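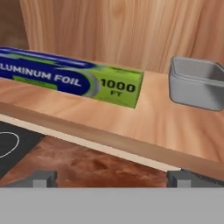
Notebook, kitchen cell (simulation) - stalls at the upper shelf

February 19, 2025

Work on the shelf task of Plirnia, the kitchen set. Written by me, with remarks from Areti Tsakiris where I put her name. Berkay Demirtaş has read the first half only.

What went wrong

In the night run of 100 episodes the arm stalled in 37 of them at the same place, in front of the upper shelf. By stall I mean that the controller still sends motion commands, but the wrist does not move and the motor torque stays high. The episode then runs until the time limit. The watchdog (the Lenz module) should stop the arm in such a case. It did not stop it in any of these episodes.

The stall is annoying, but the missing stop is the serious part. The same watchdog file is used on the real arm at Drornosis. I wrote to Berkay before I did anything else and he has put the real arm on hold for shelf work. He asked that we do not remove the hold until he has signed, and I agree with him.

First idea: the foil box

I suspected the box of aluminum foil, because it is long and it has the big "1000 FT" end toward the gripper in the wrist view. My thought was that the collision shape is longer than the drawn box, so the fingers touch something we can not see. I switched on the drawing of the collision shapes. The shape of the foil box fits the drawn box very well. I moved it deeper on the shelf anyway and repeated a few of the bad seeds. They stalled again, in the same pose. So the foil box is not guilty, and I lost the morning with it.

The gray container I removed completely for one repeat. No difference.

Second idea: the front lip of the shelf

Areti looked at the wrist path with me and said that it comes in too low. The shelf has a thick lip at the front with a bevel. The collision shape of the shelf does not have this bevel, it is a plain block. When the arm approaches from slightly below, with the wrist turned sideways, the underside of the hand comes against the corner of this block where the eye sees free space. The contact list confirms it: hand body against shelf body, in every bad seed that I have opened. I did not open all of them.

Why does the arm come in too low? The approach point is taken from the object pose plus a fixed offset, and the offset was tuned for the counter. There it does not matter. I wrote the offset myself in November and I did not think about the shelf. 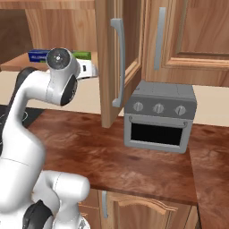 Side view of the cell, wrist turned sideways at the shelf. Upper cabinet door open, toaster oven closed.

Why Lenz did not stop it

This took most of the afternoon. Lenz reads the contact forces from a list of body pairs. Pairs can be ignored, for example finger against object, otherwise each grasp would be a fault. In our settings there is the line

ignore: hand, fixture

It was added for the task with the cabinet door, where the hand is allowed to push on the long handle and on the door. For this purpose the whole cabinet group was marked as "fixture". The shelf belongs to the same group in the model. So each contact of the hand with the shelf was measured correctly and after that thrown away. In the raw log I can see the force going up, and in the filtered log there is a flat zero. I find this quite frightening, for the flat zero looks like a very healthy arm.

There is a second check in Lenz which should have helped, the one for torque without motion. It must be true for 2 seconds before it acts. But the Ullico controller repeats its command with a small shake when it does not reach the target, and the shake is enough to count as motion. The timer starts again each time. I saw the counter climb and fall back, climb and fall back, until the episode was over.

Areti: "The second check was tested only with the arm switched to hold. It has never seen the shake." I looked in the old entries and she is right.

Changes done today

Line "ignore: hand, fixture" removed. In its place: ignore hand against door and hand against handle, by name, and only while the door task is active.

Shelf separated from the cabinet group in the model. Berkay wants the upper cabinet and the backsplash separated too. Not done yet.

Motion check now uses the distance from the start of the window and no longer the speed in each step. The shake does not reset it any more.

Approach offset for the shelf raised. The offset for the counter is unchanged.

Collision shape of the shelf: left as it is, a plain block. I prefer to be a bit pessimistic at this edge. Areti would like the bevel in the shape, so that simulation and real shelf agree. We did not decide.

Repeat of the bad seeds

I made the repeat in two parts, and I think this order is important. First with the new watchdog and the OLD offset, so the arm still hits the lip. Lenz stopped the arm in each seed I tried, with the reason "contact, hand, shelf". Then I switched the contact check off and left only the motion check. Stopped again, later of course, with the reason "no motion". Only after that I put the new offset. With it the arm passes above the lip and reaches the object in the seeds tried so far. One seed now stops with contact between the arm link and the open cabinet door, which I did not see before. Possibly it was hidden by the old ignore line. I saved the log and have not looked into it.

Open points

- Full night run with the new settings, same seeds. Started, window of some 1000 steps logged before and after each stop.
- Contact of the arm link with the open door, see above.
- Search the other settings files for ignore lines that name a whole group. I found one more in the drawer task already.
- Test for the motion check with the shake switched on. Areti writes it.
- Real arm: hold stays. Berkay wants to see the stop on the real shelf with a foam block and reduced speed, and both of us present.
- Tell the Ullico people about the shake. I have the draft, it needs a plot of the raw force.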